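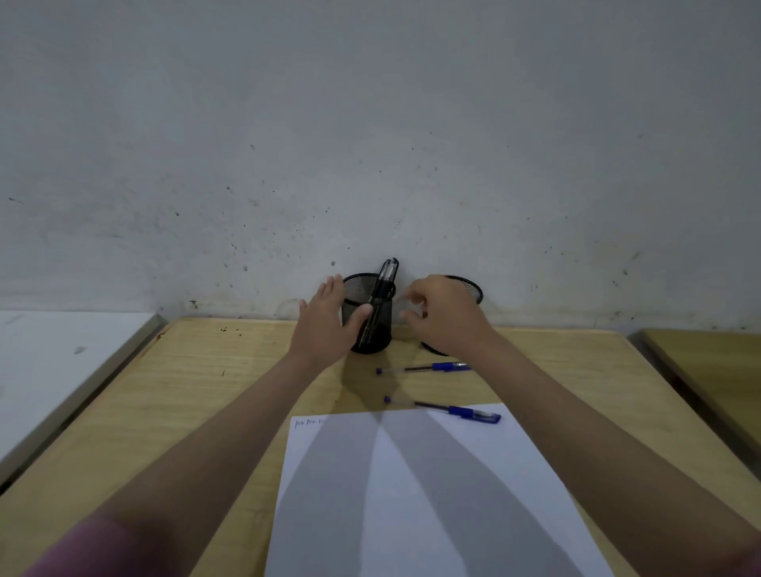 Shared Desk Supplies: Frequently Asked Questions

Last updated January 2018

We wrote this page after reading far too many articles that promise a clear head in exchange for a set of matching desk containers. Most of the questions come from people who use our shared study rooms. A few came from people who only wanted to argue, and we have kept those too.

Do I need a desk organizer at all?

Probably not. If you own one pen and know where it is, you have a working system. An organizer starts to make sense when several people use the same desk, or when you keep buying pens because the old ones have wandered off. Even then, start with a jar from the kitchen and see whether you use it for a month. Plenty of people don't.

Why two pen holders on one desk?

We were doubtful about this ourselves. The argument for two is that you can keep ballpoints in one and gel pens in the other, and people can grab what they want without digging. The argument against is that a second holder tends to turn into a home for bent paper clips and a cough drop. Our rule is that the second one stays only if it has a single job. If you can't say what the job is in a few words, put it back in the cupboard.

Is mesh better than solid plastic or ceramic?

Better is a stretch. With mesh you can see partway in, so you notice when there's junk at the bottom. It's light, and you can knock crumbs out over a trash can. On the other hand it collects dust in the weave, and a fine pen point can catch in it. Ceramic is heavier and harder to tip, and it breaks. Plastic does the job until it cracks. We use mesh because it was what the supply cupboard had.

What about the Clemel system, with the trays and the color tabs?

We tried it for one term, starting in September. The trays were fine. The color tabs were ignored after the first week by everyone, including the people who had asked for them. If you enjoy labels, go ahead, but don't expect them to change what other people do with a pen when they're in a hurry.

Should I empty the holders before sorting?

Yes, all the way. Take everything out and lay it flat on the desk, each kind together. Sorting pens while they're still standing in the cup feels faster, but you end up handling the same ones over and over and missing whatever has sunk. Lying down, with the caps all facing the same way, they're easy to check.

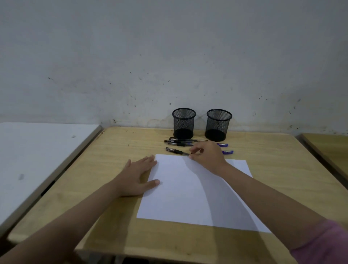 Gel pens out on the desk, caps to the left, with both holders standing behind.

How do I test a pen without wasting half a day?

Keep one sheet of plain paper on the desk and make a short scribble with each pen. If it writes, it goes back. If it skips, give it one more try and then stop. The internet is full of tricks for reviving dead ballpoints, with hot water and rubber bands and so on. We have tried several and have yet to see one worth the effort for a pen that came in a box of 20.

Can't I just look at how much ink is left?

With a clear barrel you can see the refill, and that helps a bit. But a full refill can still be dried out at the tip, and one that looks nearly gone may last for weeks. Scribble first.

Caps up or caps down in the holder?

There are strong opinions on this and not much behind them. Some people store gel pens tip down so the ink stays near the point, and others say that's how you get leaks. We stand ours cap up, mostly so you can see the clip and tell which kind it is before you pull it out. If the maker's package says something different, follow the package.

Where should the holders stand?

At the back of the desk, near the wall, where your elbow won't reach them. The middle of the desk belongs to the paper. We've seen guides that want the holder on the side of your writing hand at a measured distance. Desks get used by right-handed and left-handed people, so we ignore that.

Does the wall behind the desk get dirty?

Yes. Specks and smudges show up on any pale wall that has a desk against it. We've been told that an eraser sponge takes off everything. It takes off some things, and on matte paint it can leave a shiny patch that looks worse than the mark. Try it low down in a corner first. Dark stains on the wood are another matter, and if a damp cloth doesn't shift them we leave them alone.

How many pens should a shared desk have?

Fewer than you think. We put out 6 and top up when people complain. When the Goossens room had a full cup on every desk, pens vanished at exactly the same rate, there were just more of them vanishing.

Is it worth paying for good pens?

For your own pocket, if you like them, sure. For a shared desk, no. The pens in the Wemden room are plain ballpoints and gel pens and they get the same rough treatment anything else would.

How often should all this be done?

When you pick up a pen and it doesn't write, and then the next one doesn't either. A weekly schedule was posted on the door of the Turkitz room for a while. It was last initialed quite some time before we took it down.

Can I leave my own pens in the holder?

You can. We won't be looking for them afterward.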